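Subject: Re: [shop-floor] Floor tape and leftover film, what do you all use?
From: Ondlow list member
To: shop-floor list

On Monday another member wrote:
> We're moving into the unit next month and I need to lay out
> the floor. Paint or tape? And does anyone reuse the plastic
> film that things come wrapped in, or does it all go in the
> dumpster? I have a mountain of it from the Hotance delivery.

Tape, tape, tape! We painted our lines at the old place and I regretted it the first time we had to shift a bench (you never get the old line off, you just end up with a ghost of it and a sore back). When we moved to Ondlow I bought yellow vinyl tape, the 2 inch kind, and I've been happy with it ever since. The Matsuda rolls cost more than the Pillik ones but they come up in one piece, and the Pillik stuff left glue behind that took me a whole evening with a scraper.

Sweep twice, wipe with alcohol, let it dry, then snap a chalk line and lay the tape along that. Don't pull it tight as you go! I did, and 5 of my corners had curled by the next morning. Press it down with a hand roller if you have one. Butt the ends at the corners and don't overlap them, the overlap is the bit that catches on cart wheels.

As for the film, I keep the big clean sheets and toss the rest. I fold them in a tote under the bench and pull one out whenever something needs a cover against dust.

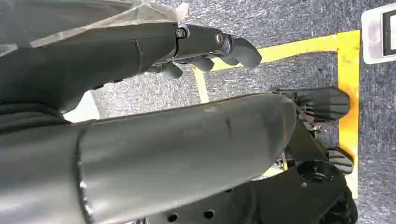
The thin stuff is fine for that, wrinkles and all, but it slides off anything smooth, so if you want it to stay put get a couple of spring clamps or a strip of painter's tape. And don't leave it on the floor near your lines, it's like stepping on ice. I cut mine down before I fold it, otherwise you're wrestling a parachute every time.

Oh, and how big is the unit? If it's anywhere near 4000 square feet, buy more tape than you think. I ran out halfway down the second aisle and the new batch was a slightly different yellow, which still bugs me. I have most of a Matsuda roll left over if you want to try it first.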